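Lanstead Residents Association
Minutes of the general meeting, Tuesday, February 24, 2026
Held in the meeting room on Halta Street

Chair: Ntombi Dlamini
Quorum was met. The meeting opened at 7:05 p.m.

1. Minutes of the previous meeting

Approved with one correction. Under item 4, "Plollton Road" should read "Plollton Lane."

2. Matters arising

The broken step at the back gate has been repaired. The bill has not come in yet.

The letter to the bus company about the early service was sent in January. There has been no answer. The chair will write again and send a copy to the city council office.

3. Recycling and glass collection

The chair reported on the new collection schedule. Glass will no longer be picked up with cans and paper. It goes in its own bin and will be collected every second Thursday, starting in March. Bins must be out by 6:30 a.m. The collector will not take window glass, mirrors, light bulbs or cookware.

Bottles should be emptied before they go in the bin. Caps and corks come off. Paper labels can stay on. A member asked if bottles with a deposit could go in the same bin. They can, but the deposit is lost, and members who want the money back should take them to the store on Vlachou Avenue.

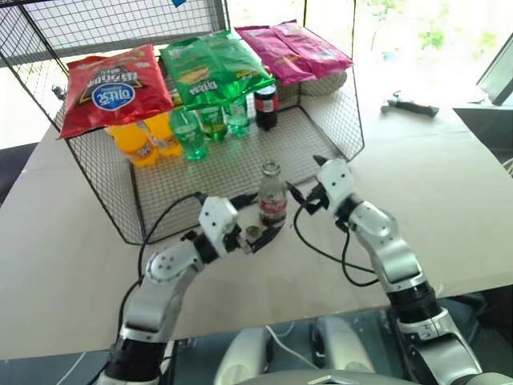 There was a long discussion about where the shared bins should stand for the apartments at the lower end of Plollton Lane. Two places were put forward: beside the bike racks, and behind the garages. Residents of the ground floor apartments objected to the bike racks on account of noise. The path behind the garages has no light and gets icy in winter.

Motion: that the bins be placed behind the garages for a trial period ending in July, and that a light be put up on the garage wall. Carried, 19 in favor, four against, two abstaining.

Two quotes for the light had been received. The lower one is $286, including wiring. It was agreed to accept it.

A notice with the new dates will go to every household before the first collection. Anyone who can help deliver notices on the hill side should give their name to the chair.

4. Finances

The balance at the end of January was $1590. The insurance payment is due in April and is expected to be roughly $1000. The chair noted that this leaves little for the summer and that dues from 11 households are still unpaid. Reminders will go out with the collection notice.

It was suggested that dues be raised next year. No decision was taken. The item will be on the agenda for the annual meeting.

5. Footpath to the creek

The lower part of the path is washed out again below the second bench. The city has said it will bring gravel but has given no date. Members asked that a warning sign be put up at the top in the meantime. Agreed. The chair has an old sign that can be used.

A request to have the path closed to bicycles was discussed and put off until the repair is done.

6. Other business

Dogs off the leash near the playground were raised again. The wording on the present sign is faded and will be repainted.

The key to the meeting room cabinet is missing. Whoever has it is asked to return it.

7. Next meeting

The last week of March, same room, 7 p.m. Items for the agenda to the chair one week before.

The meeting closed at 8:40 p.m.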